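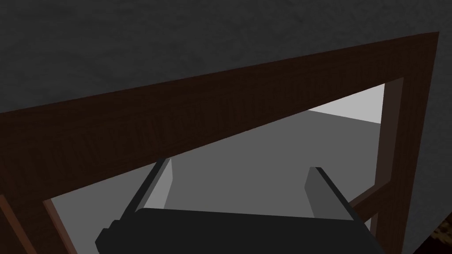 4.3 Setting Up the Wrist View for Frame Tasks

Use this procedure to load a cabinet or window task in the Lostorano simulator and check the gripper before the first run.

1. Open the Task menu and select Frame Opening.
2. Load the Brarholm gripper profile. The default profile has a different finger length.
3. Set the camera source to Wrist.
4. Enter 285 in the Approach Offset field (millimeters).
5. Click Open Jaws. Both fingers should move to their outer limits with nothing between them.
6. Jog the arm until the fingers point into the opening. Keep the palm clear of the side posts.
7. Click Save Start Pose.

Note: Interior surfaces may render as flat gray with no texture. Wood grain on the outer frame loads separately and does not affect contact results.

Note: Lighting can be changed under View > Scene Light. Saved poses are not affected.

CAUTION: Do not send a simulated start pose to a physical arm until the joint limits in Section 6 have been entered.

If the message "Error 82: finger contact at start" appears, back the arm out of the opening and repeat steps 5 through 7.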